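Chapter 6
Showing, Not Typing

I learned to drive from my uncle, Heriberto Muñoz, who never once explained the clutch. He put his hand over mine on the gear stick and we moved it together until I'd got the feel. I think about him a lot when I teach robots, and this chapter is pretty much his method with more cables.

There are two ways in. You can take hold of the arm and move it yourself (hand guiding), or you can steer it from a distance (remote control). We'll start with a single block, so please don't rush ahead to stacking!

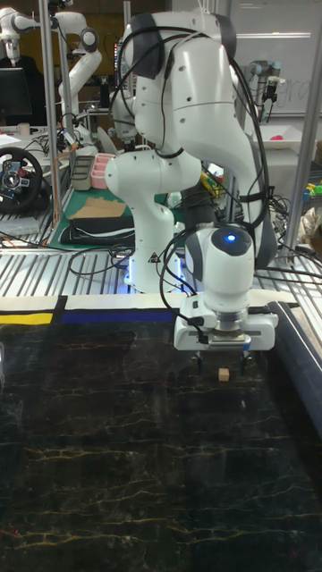 Figure 6.1 The gripper above a small wooden cube.

Before you record anything, practise the approach. My first student, Yurani Castaño, did 15 dry runs before she saved one, and her recordings are still the cleanest I've got. Come down slowly, stop short, look at both fingers, then carry on. A wobble in your hand goes into the recording as well, and the robot will copy it faithfully. 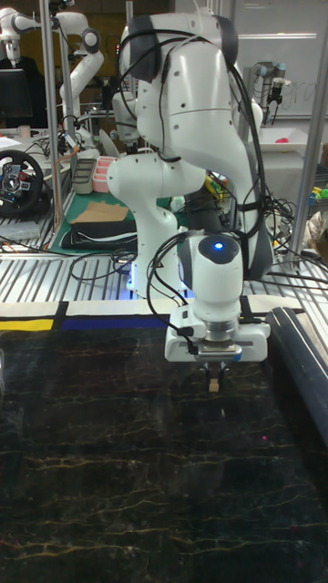 Figure 6.2 Fingers held just above the tabletop.

Pausing like this feels silly at first, but you'll want those still moments when you come to cut a recording into steps in Section 6.2.

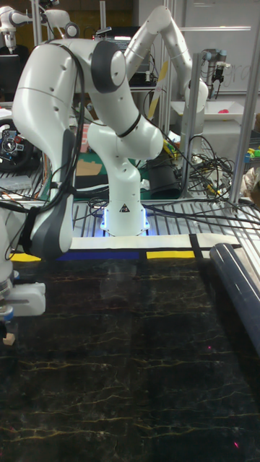 Where you start matters as much as how you move. If every recording begins from the same pose, the robot only knows the job from there, and it'll flounder when you park it somewhere else. So vary it. With the gripper hanging low and well off to the left, over by the block, most of the marbled top is still free for you to choose other starting points from. I'd try 14 of them, and keep a note of each one in your logbook.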